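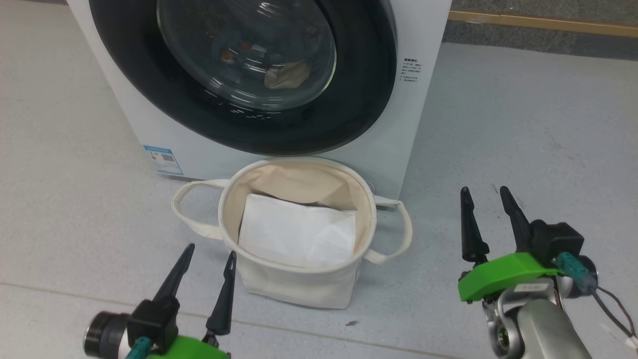
Laundry handling station, two-arm unit with washing machine and canvas basket.

Call for participants: study on faults and stopping behaviour in household robots

The Ema project at the Thaler Institute is seeking adult participants for a study on how people notice, report and respond to faults in a two-arm robot carrying out laundry tasks. The study follows an incident at our test site in December, and its findings will be used to revise the stopping procedure before the unit is operated again near members of the public.

Background

During a routine unloading trial in December, the left gripper failed to release a towel when commanded to open. The arm continued along its planned path and pulled the towel tight against the machine door. The operator pressed the stop button, but the arm did not come to rest until 2 seconds later, well outside the limit set in our own safety plan. No one was injured. The door hinge was bent and has since been replaced.

The internal review, led by Edeltraud Lehner, found that a worn cable connector had interrupted the signal from the gripper. It also found that the operator had seen the towel catch before the system reported any fault, and had hesitated over whether to intervene. The technical fault has been corrected. The second finding is the subject of this study.

What taking part involves

Participants attend one session of two hours at our Wedon site. After a safety briefing, you will watch the robot move items between a washing machine and a laundry basket from behind a fixed screen. You will have a hand-held stop button and may use it whenever you think the robot should stop. In certain trials a fault will be introduced on purpose. You will not be told in advance which trials these are.

A short interview follows. You will also be asked to complete a written questionnaire on the warning sounds and lights.

At no time will you be asked to enter the robot's working area or to touch the arms. A trained operator with a separate stop button is present throughout. The arms run at reduced speed in all trials, and the revised stopping circuit is tested at the start of each day.

Who can apply

We are looking for 34 participants. You should:
be aged 18 or over
have normal or corrected eyesight
be able to stand or sit for periods of 13 minutes at a time, with breaks between
have no previous employment with the Institute or with Pandix, which supplies the control software

No technical knowledge is needed. We particularly welcome applications from older people and from those who do laundry as part of paid care or cleaning work. The site has step-free access. Please let us know of any hearing loss when you apply – the warning sounds can be adjusted.

Payment and data

Participants receive a fixed payment for the session, and local travel costs are refunded on production of a ticket. Sessions are recorded on video. Recordings are stored under a participant number and are seen only by the study team. You may withdraw at any point without giving a reason and will still be paid in full.

How to apply

Please ask for an application form at the Institute's front desk or by writing to Roswitha Schwaiger, Study Office. Completed forms must reach the office by Mon 13 January. Questions about safety arrangements, including requests for a copy of the review summary, should be addressed to Sizwe Oosthuizen, Safety Officer.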